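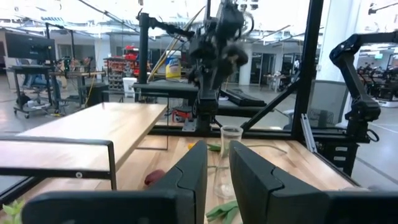 Photo: Mio Morikawa / Punel

Section 3: Your First Arrangement

You've unpacked the Punel Home Flower Set, you've washed the vases (Section 2, if you skipped ahead!), and now comes the fun part. This section takes you through one loose, leafy vase arrangement using either silk stems or fresh ones. The steps are nearly the same for both, and the places where they differ are marked.

Set aside an unhurried stretch of time for your first try. Mid-morning is lovely if you have a window nearby, as you'll see the colors much more truly than under a lamp.

What you need

Punel vase, medium or tall
Kornberg stem cutters (wire cutters for silk stems)
A roll of clear floral tape
Flowers and greenery of your choice
A soft cloth
A measuring cup, for fresh flowers only

CAUTION: The Kornberg cutters arrive very sharp. Keep the safety catch closed until you're ready to cut, and point the blades away from your other hand. Don't use them on wired stems. The wire will nick the blades and may snap back at you.

Preparing the stems

1. Lay everything out so you can see it all at once. Put the greens on one side and the blooms on the other. I like to shuffle colors around at this point, and dark red next to yellow-orange is a favorite of mine.

2. Silk stems: open up the petals and leaves with your fingers. They get squashed in shipping and look so much better after a minute of fluffing. Bend each stem into a gentle curve, working from the bottom up.

Fresh stems: remove any leaves that would sit below the water line, then trim the ends at a slant.

3. Hold your tallest stem against the outside of the vase and decide on its height. For the tall vase, 13 inches from the tabletop to the top of the bloom is a great place to start. Cut a little long. You can always take off more.

NOTE: Cutting silk stems shorter is permanent, so if you want to reuse them in a taller vase later, bend the bottom of the wire into a hook instead. It tucks away nicely behind the leaves.

Building the base

4. Run two strips of floral tape across the mouth of the vase to make a cross. Press the ends down over the rim. The rim has to be completely dry or the tape won't grip.

5. Fresh flowers: pour in 200 ml of cool water through one of the gaps. Top it up once the stems are in.

6. Start with the greens. Put in your broadest leaves first, low down and leaning outward, so they cover the tape. Let one or two spill over the edge.

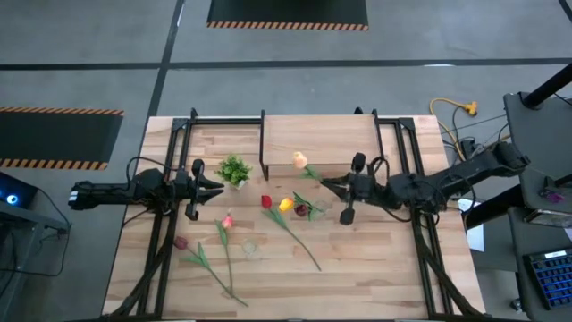 7. Add the biggest blooms next, turning the vase a little after each one. It's so tempting to work only from the front, but a few seconds of turning makes the whole thing feel alive. If a stem keeps swinging around, cross it under one that's already in place and it will usually settle.

8. Fill in with small blooms and thin stems. Vary the heights! Fumiko Hirose, who designed the Siltum vase shape for us, likes to leave one stem quite a bit longer than the rest, and I've been copying her ever since.

9. Step back, look from sitting height and from standing height, and move anything that bothers you.

If something isn't right

The vase tips when you let go: the arrangement is too tall or too heavy on one side. Shorten the longest stem, or move to the wider vase.

The stems all fall to the edge: add more greens at the center, or a third strip of tape.

The tape lifts: take the stems out, dry the rim with the cloth and use fresh tape. Old tape won't stick a second time.

The water turns cloudy: empty the vase, rinse it, recut the stems and refill. Look for leaves under the water line.

Fresh and silk together

Yes, you can mix them, and it looks wonderful in May when garden greens are plentiful. Keep silk stems out of the water by standing them in the narrow Mizuno insert, which drops inside the tall vase. Wipe the insert dry before you put it away. Cleaning instructions for silk petals are in Section 4.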